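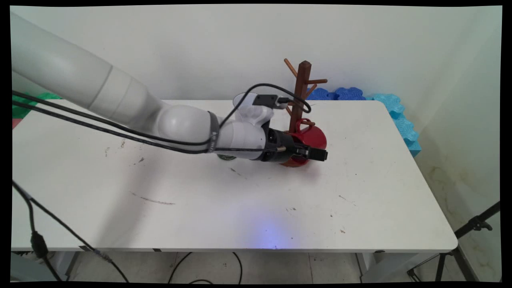

Ticket 700 – Mug tree leans and mugs slip off the pegs
Product: Mendska mug tree, brown
Bought from: Nusow, Bristberg branch
Status: Closed
Opened: Jan 15, 2024

Customer report
The tree rocks when a mug goes on one of the low pegs. The post also turns a little in the base. Mugs on the upper pegs are fine, but on the low ones the handle slides forward and the mug ends up on the table. One has a chip in the rim. I have tried it on the kitchen worktop and on a table and it does the same on both.

Reply 1 – Navickas support desk
Please turn the tree upside down and check the screw under the base. It should sit flush. Tighten it by hand with a cross-head screwdriver, 2 turns at most. Then push each peg into the post and tell us if any of them move.

Customer
Screw was standing proud by 3 mm. Tightened, and the post no longer turns. Pegs are all firm except one low one, which twists and points slightly down.

Reply 2 – Navickas support desk
Pull the loose peg out, wipe the hole and put a small amount of wood glue on the end. Refit it with the tip pointing up and leave it overnight with nothing on it. Hang heavier mugs low down and on opposite sides of the post.

Customer
Glued and left for 11 hours. The peg holds and the tree stands level – no more rocking. I would still like a spare peg if you have one.

Reply 3 – Navickas support desk
Spare peg added to your order, no charge. Closing this ticket.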